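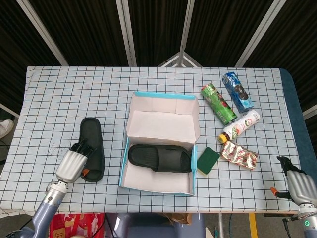

Packing station at the Kakville open day: one sandal in the shoebox, the left hand on the other one.

Progress report on the demonstration activity, second period
Submitted by: project office, Kakville workshop
Project: Gemness — two-handed handling of everyday objects

1. Summary

In this period the main activity was the open day in Kakville, which was held on a Thursday in January. It was planned in the grant as Milestone 2 and it is now completed. We received 107 visitors between ten in the morning and five in the afternoon. The robot worked at a table in the main hall and packed footwear into a shoebox, with other small objects lying on the same table. The results of the day, the costs and the open points are given below.

2. What was shown

The work plan asked for a demonstration that a person without technical education can understand in one minute. We discussed several tasks with our partner Rieger and decided on packing a pair of slide sandals. Everybody has done this at home, so the visitors could judge the robot by their own experience.

The task has four steps. The first sandal is taken from the table and put in the box. The second sandal is gripped at the strap and placed next to the first. The lid is closed. Then the box is pushed to the back of the table and an operator brings the next one.

On the table we also put objects that do not belong in the box: a plastic bottle with a yellow cap, a kitchen sponge, a crumpled snack wrapper and other packaging. The robot must leave these alone in the packing task. In the afternoon program the same objects were used for a second, shorter task, in which the robot cleared them away.

The cloth with the printed grid is the one we use in daily work. It was proposed to replace it with a plain cloth for the open day, but the engineers preferred to keep the conditions the same as in the training sessions, and we agreed.

3. Results of the day

The packing task was started every ten minutes, with a pause at lunch. Most of the runs were finished without help from the operator. We had expected that the black color of the sandals would be a problem for the cameras. In the morning this was not the case. After three o'clock the light from the side windows became low and the robot needed more time to find the strap, and in several runs it closed the fingers beside it and had to try again. We have written this down as the first point to improve.

The lid was the most difficult step, as in the previous period. If the lid stands fully upright, the hand can push it down from behind. If it leans to the back, the robot sometimes moves the whole box instead of the lid. One of these runs was in front of a school class, and the pupils were very interested in what the robot would do next. It did not recover by itself and the operator stopped it.

The clearing task went better than planned. The sponge and the bottle were easy. The flat wrapper was slower, because the fingers must come very close to the table surface. No object was damaged, and there was no incident with a visitor.

4. Work before the open day

For the preparation we recorded 1560 training runs of the packing task, and 743 of these were recorded after the change to the new finger covers. The older runs are still useful for the movement of the arms, but for the grip on the strap we use only the newer ones. This is a change from the work plan, where one common set was foreseen. It has no effect on the budget.

The left hand is now the one that takes the sandals from the left part of the table, and the right hand waits at the table edge until it is needed. In the first version both hands moved at the same time. It looked more impressive, but the arms came too near to each other over the box, and the safety stop was released often.

5. Questions from the visitors

We kept a notebook at the entrance where visitors could leave questions. Many people asked about speed. A person packs a pair of sandals much faster than our robot, and we said this openly. Other visitors asked if it can work with shoes that have laces, and if it can choose the correct size of the box by itself. At the moment both answers are no. Laces are planned for the next period — the box size is not part of this grant.

Two local companies, one from Flitumport, asked for a separate visit. We have offered them a date in spring and will report on the result.

6. Costs

The open day stayed inside the approved amount. The transport of the partition screens was more expensive than in the offer, and the printing of the brochures was cheaper. We ask you to accept a small transfer between these two lines. The invoices are attached in the financial part of the report.

7. Open points and next steps

— Additional lamps over the table, so that the afternoon conditions are the same as in the morning. The order is placed.
— New recordings for the lid step, with the lid in different positions.
— First tests with laced shoes, together with Rieger.
— A lower place for the cables near the table leg, with a cover, before the next group of visitors comes.
— A short instruction sheet for operators. The draft exists and must be checked by the safety officer.

We would also like to discuss with you if the second demonstration can be moved from Kakville to Flitumport. The hall there is bigger and has no side windows. The change would need your written approval, and we would be thankful for an answer before the next project meeting.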